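Household Food Waste in Fernivik: What Families Throw Away and Why

Project report, course in Environment and Society
Student: Ivars Navickas
Supervisor: Delyth Pritchard
June 2020

1. Introduction

In my home town we were always told that it is a shame to throw away bread. My grandmother dried it in the oven and put it in soup. When I moved to Fernivik for my studies I shared a kitchen with other students, and I noticed how often the bin was full of food which was still good. This was the beginning of my interest in the topic.

The purpose of this project is to find out what kind of food is thrown away in ordinary homes in Fernivik, and what reasons people give for it. I did not try to measure the food waste of the whole town. Such a study would need much more time and money than a student has. I have worked with a small group of homes and tried to understand them well.

The project has two questions:
Which kinds of food are thrown away most often?
Which habits in shopping, storing and cooking are connected with this waste?

2. Background

Food waste is usually divided in two parts. The first part is what could never be eaten, for example bones, egg shells and coffee grounds. The second part is what could have been eaten at some time, for example old bread, cooked rice or soft apples. In this report the words "food waste" mean only the second part.

Fernivik has two larger food stores and one small market, in the district of Stelley. Skasmont is the newer district, where most homes are apartments with small kitchens. Kemeys is older and has mostly houses with a garden, and many people there make compost. I expected that this difference would be important, and I was partly wrong, as I will show later.

3. Method

In December I put a paper questionnaire in 800 mailboxes in Skasmont, Kemeys and Stelley. I received 102 answers which could be used. It is a low number, and probably the people who answered are more interested in the subject than their neighbors. The reader should keep this in mind.

The questionnaire asked about the size of the household, how often they shop, if they write a shopping list, and what they threw away in the last days. The respondents could also write freely at the end. Many did, and these comments became the most useful part of my material.

From the homes which answered, I asked one in each district to keep a diary. These 3 homes wrote down every food item they threw away, with a short reason next to it. Together the diaries have 1169 lines. I typed all lines in a spreadsheet and gave each line a food group and a reason. When the reason was not clear I wrote to the family and asked again.

At first I wanted that the families also weigh the food. My supervisor advised against it, as a trial in my own kitchen showed that I forgot the scale almost every time. I am glad that I followed this advice, but it means that a slice of bread and a whole pot of soup both count as one line.

4. Results

4.1 Kinds of food

Bread and vegetables were the largest groups in all the diaries. After them came leftovers from dinner, then fruit, then milk products. Meat and fish were seldom thrown away. One mother wrote: "Meat is expensive, so I remember that I have it." I think this sentence explains a lot.

Among the vegetables it was mostly salad, herbs and cucumber. Potatoes and carrots were almost not mentioned. Herbs are a special case: people need a small amount for one recipe, and the store sells a bunch or a pot.

4.2 Reasons

The most common reason in the diaries was that the food had been forgotten. It was standing behind something else in the refrigerator, or it was lying in the bottom drawer. The second reason was that the date on the package had passed. Here the families acted very differently. The family in Kemeys smelled and tasted the food before they decided. The family in Skasmont threw it away the same evening, also dry products such as flour and pasta.

Several people in the questionnaire did not know the difference between "best before" and "use by". One man wrote that he thought the first one was only for the store. Others knew the difference but said that they did not want to take a risk with small children in the house.

The third reason was too large portions. This was strongest in the homes with children, where it is hard to know in advance who will be hungry. Parents wrote that the children ate a snack in the afternoon and then left the dinner on the plate.

4.3 Shopping and storing

People who shop once a week reported more waste than people who shop several times a week. The shopping list had less effect than I expected. Many write a list, but they also buy what is on sale, and it is often this extra food which goes in the bin.

About storing, I saw one habit which seemed to work well. The Stelley family has a shelf in the refrigerator for food that must be eaten first – everybody in the home knows this shelf, and the children may take from it without asking. After they moved leftovers there, the diary has fewer lines with the reason "forgotten".

4.4 Compost

I expected that people with compost would throw away less. In my answers it was not so. Some of them wrote that it does not feel like waste when it goes back to the garden. I understand the feeling, but the water, the work and the transport behind the food are still lost.

5. Discussion

The results show that waste in these homes comes from many small moments and seldom from one big mistake. For this reason I do not believe very much in general campaigns which say that waste is bad. All who answered me knew this already. More helpful would be practical advice, for instance how to store herbs, or what the dates on the package mean.

The weak side of the project is the small number of diaries. Also, a person who writes down everything will perhaps begin to act differently – two of the families told me this themselves. With more time I would start with a quiet period and not use the first pages of the diary. I would also speak with the stores in Stelley about package sizes, which many respondents complained about.

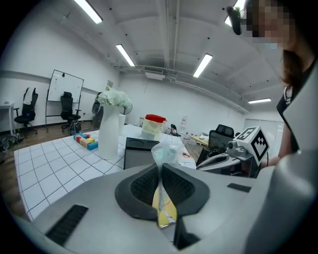

For a next study I would suggest to follow the same homes in summer too, when people eat more fresh fruit and salad and some are away on vacation. The questionnaire can be used again with small changes. Question seven should be divided in two, as many people answered only the first half of it.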